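4.2 How people settle into a seat

We come now to the part of the study that we enjoyed most, and which gave us far more to think about than we had planned for. The survey in Section 3 asked people in Clellville and Belturthorpe how long they sat in their favourite chair of an evening and how comfortable they found it. It said very little about what they did in the first minute after sitting down. The home visits filled that gap wonderfully well.

Of the 534 people who returned the survey, 60 agreed to a visit and kept a sitting diary through November. Between them they wrote 3659 entries, many of them much longer than the single line we had asked for. One diary keeper in Belturthorpe drew a small plan of her living room every evening, with arrows for the draught. We had not thought to ask about draughts at all, and have since added them to the coding sheet (Appendix B).

The entries show that settling is a busy affair. People shift their hips back, lean, come forward again, pull something out from behind them, put it back lower down, and only then reach for a book or the remote control. Duan's early work on waiting rooms treated these movements as a sign that the seat was a poor fit. Our diaries suggest a kinder reading. Many people who rated their chair very highly also moved a great deal in the first minute, and several described the moving as part of the pleasure. "I have to argue with it first," wrote one man of a chair he had owned for most of his adult life.

Loose cushions deserve a section of their own, and very nearly got one. They are cheap, they come in a few standard sizes, and they let a person change the depth of a seat, the height of an armrest or the curve of a back without buying anything new (Figure 3).
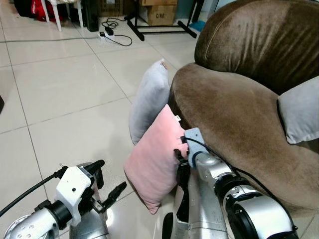

Figure 3. Velvet armchair with one cushion against the backrest and two more, grey and pink, standing beside it.

In the diaries, the cushion was mentioned more often than any other part of the seat, the footstool included. Lower back support was the use most people gave first. After that the answers spread out delightfully: under the elbow while knitting, across the lap under a laptop, behind the neck for a nap, on the floor for bare feet. Thirty-three diary keepers used the same cushion in more than one way during a single evening, and they tended to sit for longer without getting up.

We were keen to know whether seat depth could explain this. Using the Wemach seat gauge, we measured the distance from the front edge of each seat to the backrest and compared it with the length of the sitter's thigh. Where the seat was too deep for the person, a back cushion was nearly always in use. Where the two were well matched, cushions still turned up, though more often under an arm or on the lap. Fit matters, then, but it accounts for only part of what we found.

The texture of the cover also came up again and again. Lihua Xie, who coded the diaries, noticed that words for touch (soft, scratchy, slippery, warm) clustered in the later entries of an evening, once the writer had stopped moving. We return to this in Section 5, where the touch words are set against room temperature.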